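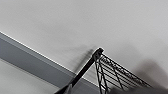 Figure 1. Ceiling and gray beam.

Speaking Frankly: Age and Self-Reported Bluntness Among Adult Learners
Student project report
Submitted by: Tülin Taşdemir
Date: 18/08/2020

1. Purpose
This project examined whether older adults are more willing than younger adults to refuse an unwanted invitation from a friend or relative. The question arose from a February seminar on family life held at the Fevwood campus.

2. Method
A written questionnaire with seven items was distributed through the Witunis evening program. Participants rated how easily they could decline each request without giving an excuse. A total of 2,410 completed forms were accepted. Forms with no stated age were set aside.
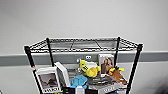

Respondents over 50 reported the least difficulty in saying no – particularly to relatives. Younger respondents more often agreed first and withdrew later by text message. The oldest participant, aged 83, wrote that she had stopped attending baby showers and did not miss them.

3. Limitations
All answers were self-reported. The opinions of spouses and friends were not collected, and a person who feels tactful may not be seen that way at home. A follow-up with paired interviews is proposed for the Nondemel group.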